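tretunport-shop-hours

Print | E-mail | 14 shares | 3 comments

Hi! If you landed on this page you probably wanted to know whether a certain sandwich place in Tretunport is open on Mondays, and I'm sorry, this is a spreadsheet. But the answer may well be in the spreadsheet, so stick around.

What you get is a hand-typed list of opening hours for small food and drink businesses in Tretunport and over the bridge in Clullden, collected by walking past them and reading the door. There are 277 businesses in it and roughly 600 rows, because a place gets a new row every time its posted hours change (and boy, do they change). I last touched it on 11/4/24, which was the Monday after the clocks went back, and half the doors in town had a fresh piece of paper taped up.

What's in the folder

hours.csv is the main file, one row per business per set of posted hours.
places.csv has one row per business, with street, kind of business and the short code that ties it to the hours file.
closures.csv lists one-off closings: vacations, broken freezers, weddings, the week the water main went on Harbor Street.
notes.txt is me talking to myself. You can skip it, though it does explain a few of the weirder codes.

Columns in hours.csv

place_code: four letters, made up by me. They don't stand for anything official. MRNH is Marinho, BUTO is Buto, and after that I got less consistent.
seen_on: the day I read the sign. It is NOT the day the hours took effect, which I almost never know.
mon through sun: opening and closing time with a dash between, 24-hour clock. A blank means the sign said closed. A question mark means the sign didn't mention that day at all, and you'd be amazed how often that happens.
split: y if they shut in the afternoon and open again for dinner. The second set of times goes in the column called second.
source: door, window, chalkboard, phone or menu. Door wins if two of them disagree.
comment: whatever the sign said that doesn't fit in a box. "Till we run out" is the most popular entry by a mile.

How I collected it

I walk the same loop most weekends, starting at the bus station, down Harbor Street, along the seawall where the ice cream windows are, then over the bridge to Clullden and back by the upper road. It takes a whole afternoon if I stop for coffee, and I always stop for coffee. I write the hours in a notebook and type them up the same night. If I can't read my own sevens the next morning I go back and look again, and if I can't get back there I leave the cell as a question mark.

I started doing this after my sister drove 20 miles to have lunch at Buto on a day it was closed. Three different websites had told her it was open! Buto had changed its hours in February and put up a perfectly clear card next to the door handle, and that was that as far as they were concerned. Fair enough, they make noodles for a living. So I copied the card down, and then I copied the one next door, and you can see how a person ends up with a CSV.

Phone calls are rare in here. I only call when a sign is missing or the rain got it, and I never call between noon and three, so please don't either.

What counts as a business

If you can walk up and buy something to eat or drink right there, it's in. That covers restaurants, bakeries, ice cream windows, the juice cart by the ferry steps, bars that serve at least fries, and the bait shop that does breakfast rolls (they're very good). Supermarkets are out, and so are gas stations, unless there's a separate counter with its own hours. Food trucks are in only if they park in the same spot every week. Marinho is listed 2 times, once for the bakery and once for the little espresso hatch around the side, and that's on purpose: the hatch opens earlier and closes whenever it feels like it.

Things that are wrong or a bit off

The Clullden side is thinner than the Tretunport side. I get there late in the afternoon when I'm tired, and a few places up by the church only turn up in the spring rows.

Holiday hours are a mess. Some signs say "holidays" without saying which ones, so I put the wording in the comment and left it alone.

Posted hours are posted hours. Plenty of the seawall places close early on a gray day or stay open late when there's a line, and that never shows up in my rows. If you want to study when people really serve ice cream, you'll need to sit on the seawall with a watch, and I'd love to hear how it goes.

Places that shut for good get a row with closed_perm in the comment. I wait until I've seen paper on the windows or a for-lease sign before I write it. I got this wrong once with a taco counter that was only repainting, and I have apologized and bought a lot of tacos.
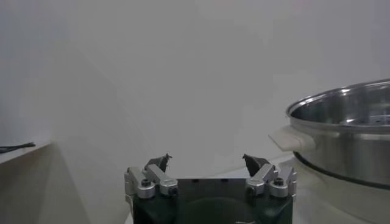 Using it

Go ahead and use it for anything you like: maps, school projects, settling arguments. Please say where it came from and which date you downloaded it, and please don't put it behind a login. If you make a map, link people to the business as well as to me, and tell them to call before a long drive.

The files open fine in any spreadsheet program, but watch out for the times. Mine likes to turn "10-12" into a day in October, so import the weekday columns as text. I've lost an evening to this more than once.

Sending a correction

If you run one of these places and I have your hours wrong, send me the right ones and I'll fix it that same week, with source set to phone even if you wrote to me (I never added a code for mail, sorry). If you're a customer, a note with the place, the day you looked and what the sign said is perfect. I'm happy to take whole streets from anybody who wants to walk one, especially on the Clullden side.

Still to do

Add the winter rows for the seawall once the shutters are down.
Go through closures.csv and take out the doubles.
Find out if the chowder window behind the fish market has any hours at all. I've been by on every day except Wednesday.

14 shares | 3 comments | E-mail this page | Print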